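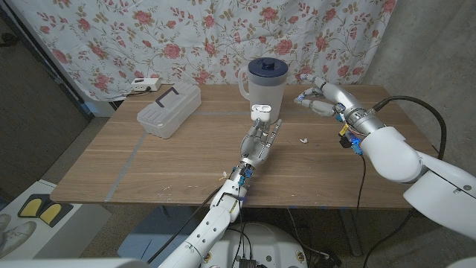

*A pitcher with a navy lid, a storage box and a power strip share a wooden table, with a rose-print curtain behind.*

# The Cloudy Promise of See-Through Storage

The first thing Delwyn Kerslake asked me to do was find the batteries. She had three translucent boxes lined up on her dining table in Kilumbridge, and one of them, she said, had batteries in it. I picked the middle one. It was full of birthday candles and string.

I had come to talk about Rewi, the home-organizing plan that sells a 126-dollar starter set of boxes and pitchers and a booklet telling you what to do with them. The booklet says a household that can see what it owns will stop buying what it doesn't need. It says this on the first page and then again, in larger type, on the last. I have read it twice and I still don't know who checked.

The trouble starts with the plastic. Most of what gets sold as see-through storage is milky. You can tell that there's something in the box, and sometimes you can tell that the something is dark. A pitcher made of the same stuff will show you a level, and for a pitcher that's fine, because the only question you ever ask a pitcher is how much is left. A box has to answer harder questions. Is that the tape or the spare key? Is that the charger for the old phone or the charger for the phone before it?

"You end up opening them all," Kerslake said. She is a retired school secretary and she filed things for a living for most of her adult life. She bought the starter set in January, the month when everybody buys boxes, and used it faithfully until spring. Then she went back to shoeboxes with writing on the end. The Rewi boxes now hold the things she doesn't want to think about.

She did keep the pitcher, and she likes the pitcher a lot.

## Lids and handles

Murali Thomas designs housewares for a small firm in Dresumstead and has no connection with Rewi, although he would plainly enjoy having their sales. I asked him why the bodies of these things are always pale and the lids are always navy or purple or some other deep color. He told me the lid is what people see on the shelf in the store, so the lid is where the color goes. He said a dark lid also makes a cloudy body look clearer than it is.

I went home and put a dark lid on a cloudy box and I have to admit he's right. It works for as long as you stand back from it.

Handles are another matter. A box with a handle on top looks like it's meant to go places. The booklet leans hard on this and talks about "portable zones," where your sewing or your first aid or your cables can travel from room to room and then go home again. I asked Thomas whether boxes go home again. He laughed and said that a handle is very good at getting a box as far as the table.

That matches what I saw. In every house I visited for this piece there was a storage box with a handle sitting on a table, usually at an angle, the way a thing sits when it was put down by a person on the way to do something else. It's never in its zone. Mine is on the kitchen counter as I write and it has been there since the weekend before last.

## The things that don't go in

Hemi Ormsby teaches an evening class in Nurncombe on running a household, and he is the closest thing I found to a believer. He uses the boxes. He recommends them, with conditions. But he has a test he puts to his students, and the test doesn't flatter the product. Go home, he tells them, and look at what's sitting outside the box.

When I tried it, what I found was electrical. There was a power strip at the back of the table, with its cord attached. There was an earbud case, small and white, parked in front of the pitcher as if it belonged to the pitcher. Neither was ever going in a box, as both get used every day, and a thing you use every day will sit wherever your hand stops.

"The boxes are for the stuff you don't use," Ormsby said. "So why is seeing it so important?"

I put that question to Rewi by email. Rawiri Goodwin, who answers for the company, wrote back that visibility "reduces repeat purchases" and that 2739 households had signed up for the plan's newsletter. I asked if any of those households had reported fewer repeat purchases. He sent me a second copy of the booklet.

## What a table is for

There's an older idea underneath all this, and it's the one I have the most trouble with. The booklet treats a surface with things on it as a failure. Every photo in it shows bare wood. But a table that gets used picks up a pitcher and a case and a few scraps of something, and strips of tape that somebody put down for a good reason and never pulled up. You can hang the prettiest rose-covered curtain in the county behind it and the scraps will still be there in the morning.

Aksel Østergaard, who repairs furniture two doors down from Ormsby's classroom, has never owned a storage box with a lid and was puzzled that I'd drive out to ask him. He thinks people worry about the top of the table when they ought to be looking underneath, at the joints. He wanted to talk about tape, which he hates. Leave it on a wood top through a summer, he said, and some of the finish may come up with it. I wrote that down. It was more useful than anything in the booklet, and it was free.

So would I tell you to buy the set? The pitcher, yes, if they'll sell it to you on its own, and Goodwin says that they're "exploring" it. For the boxes, spend a couple of dollars on a marker and some labels first and see how you do. Kerslake's batteries, by the way, were in the kitchen drawer, next to another pack of the same batteries.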